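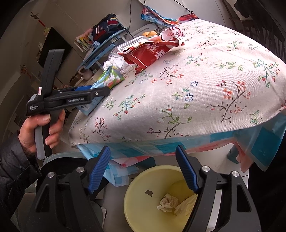 I have been cleaning the same table for most of December, and I would like it on record that the table is winning.

The trouble with a table in a small apartment is that it has no assigned job. A bed is for sleeping. A bathtub is for baths and, in my case, for drying one sweater at a time. A table is for whatever you were holding when you came through the door. By four in the afternoon mine has snacks at the back, tissues in the middle, and something near the edge that I put down for a second and will walk past until bedtime.

I come from a long line of tablecloth people. My grandmother in Hirncombe believed a bare table was a sort of public nudity, and she passed this on to my mother, who passed it on to me along with the cloths. The beige one with the little flowering branches is the good one. It has pink and red blossoms, a few blue flowers shaped like stars, and a great talent for hiding crumbs among the twigs. I have brushed at a printed twig with the side of my hand more than once, and I have also admired a printed twig for several minutes before it came off on my sleeve.

Under the good cloth is the other cloth, the plastic one, in checks of blue and turquoise and white and a salmon pink that goes with none of them and is not sorry. The idea is that the plastic protects the table and the fabric protects your opinion of the plastic. The flaw is that the plastic hangs down lower, so anyone sitting across the room gets a full view of it, like a slip showing under a church dress. I've thought about trimming it. I have been thinking about it for two years, and the scissors are in a drawer, and the drawer is in the table.

My friend Leonardo Bassi came by for coffee, looked at all this, and told me I needed a system. Leonardo has a system for everything. He got most of them from a book called The Flomell Reset, which he lent me and which I finished in the tub under the sweater. The main rule is that you never leave a surface worse than you found it. This is a fine rule if you live with surfaces that behave. Mine gets worse while I'm asleep.

The book also wants you to sort what's on the table into things that live there and things that are visiting. I gave it a try. The bread rolls, I decided, live there. They're golden and good-looking and I pass them on the way to the kettle, and a person needs something to look forward to on the way to the kettle. The big red snack bag is a visitor who has stopped mentioning when its train leaves. The green and white packet in front of it came along as a plus one. That left the tissues.

I don't know how to explain the tissues. I had a cold at the beginning of the month, a modest one, and it was over in 4 days, but the tissues have carried on without it. There's a wad on the cloth right now. I threw one away this morning and felt very accomplished, and when I turned around there was the other one, sitting by the snacks as if it had been invited.

Which brings me to the wastebasket, the one purchase of this whole campaign that I'll defend. It's round and plastic and a pale yellow somewhere between butter and an old paperback. I got it at Amato, the hardware place on the corner, where the wastebaskets are stacked inside one another so tightly that getting one out takes a knee. There were bigger ones with lids and pedals. I've lived with a pedal bin, and I don't need something in my own home that opens its mouth when I step near it.

The yellow one just sits on the floor and takes what it's given. I had some hope that a nearby basket would change my character, and to a small degree it has. The crumpled paper that used to live at the corner of the table now lives in the basket, at least when my aim is good. My aim is good from the chair and terrible from the doorway, and I keep throwing from the doorway.

I've also found out that I am one of those people who will not empty a basket with three things in it. My mother empties hers if it has a single tissue at the bottom. She says it looks like somebody's been there. Well, somebody has, Mom. I pay rent on the place.

Leonardo called last night to ask how the Reset was going, and I told him the table was down to its essentials. He asked what the essentials were. I said bread, a snack, another snack, and a wad of tissue. There was a pause in which I could hear him straightening something.

The plan for the rest of the month is as follows. The good cloth gets washed, on cold, and hung over the shower rail where the sweater goes. While it's off I'll wipe down the checks, which takes one pass with a damp rag and is the nicest thing I can say about them. The red bag gets finished, and I've assigned that one to myself for tonight, with the green and white packet on standby. The scissors stay where they are.

I was going to take the book back to Leonardo this week too. I put it down somewhere on my way in, and I've got a fair idea which surface it's on, or was, before I moved it to make room for the rolls.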